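Cahier d'atelier – projet étudiant pince à main, binôme Tanabe / Kamata
29 janvier 2020
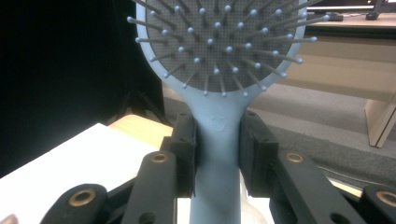

Prise de la brosse bleu clair par le manche, entre les deux mors. Vue depuis la pince.

Objectif de la séance : valider la saisie d'objets à manche étroit avant la manche de février (coupe Rurndale). Règlement relu avec T. Tamura : l'objet doit rester orienté vers le haut pendant tout le transfert, sans reprise.

Réglages de départ : consigne de fermeture 749, seuil d'arrêt 800. Valeurs brutes du contrôleur Szabo, non converties. À 749, le manche pivote entre les mors quand on incline l'outil. Passé la consigne à 800, seuil inchangé : plus de rotation sensible à la main, mais le moteur reste en butée et le courant ne redescend pas. À revoir avec K. Kikuchi, qui a écrit la boucle.

Mors : faces rectangulaires noires, montées sans garniture. Le manche se rétrécit sous la tête, donc la hauteur de prise compte. Trop près du col, l'appui se fait sur une zone de section variable et l'objet remonte. Prendre plus bas, sur la partie droite. Haruto propose une garniture souple, 114 mm de bande à couper dans la chute Bendia. Je préfère d'abord caractériser sans.

Biellettes : bagues laiton en place. Jeu axial côté droit plus fort qu'à gauche, pas mesuré, le comparateur est prêté à l'autre groupe. Ne pas resserrer avant mesure.

Vision : la segmentation Javasow perd les picots qui débordent de la tête, de même teinte que le contour. La boîte englobante sort trop étroite et le centre calculé se décale. Sans effet sur la prise elle-même, gênant pour la dépose. Essayer de ne garder que le coussin gris foncé comme repère – contraste net avec le plastique bleu, seuil simple suffisant a priori.

Journal enregistré sous le numéro 2852. Le 2851 est à jeter, horloge non synchronisée.

Reste à faire :
mesurer le jeu des deux côtés
refaire la série à 749 avec prise basse
essai avec garniture, mêmes consignes
demander à C. Yoshida si la tolérance d'inclinaison s'applique aussi à la dépose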